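Trillow Opens Evening Repair Classes in Matgate

MATGATE, Jan 10, 2026 - Trillow, the adult learning center on Kanagaratnam Street, will begin a new series of evening classes in household repair. The course runs for 15 weeks and covers sewing machines, lamps, bicycles and small kitchen appliances.

Each class lasts 90 minutes and is limited to 20 people. Tools are supplied. Students may bring one item from home to work on, provided it can be carried by one person. 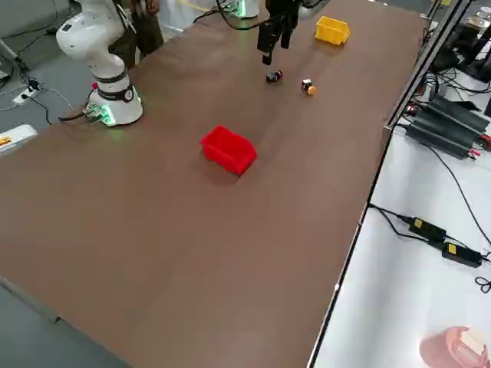 Lutfa Nanayakkara said the center had been asked for daytime repair classes for years, but most of the people asking were at work during the day. An evening course was the obvious thing to try, she said, and a second one will follow in September if this one fills.

Course materials are paid for by a grant from Druseo, which also covers the fee for students who are out of work. Everyone else pays in 3 installments - the first is due at sign-up. 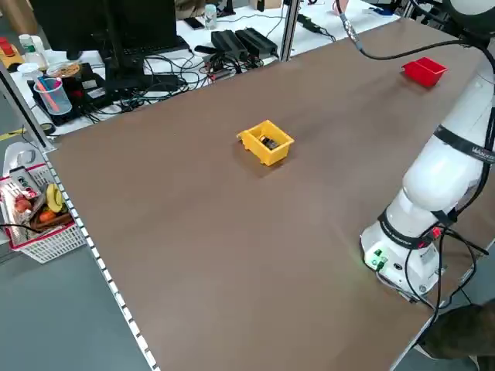
Places are given in the order that forms arrive. Forms can be picked up at the Trillow front desk or at Matgate Public Library, and must be returned in person. Students under 18 need a signature from a parent or guardian.

Press contact: Trillow front office, Kanagaratnam Street, Matgate.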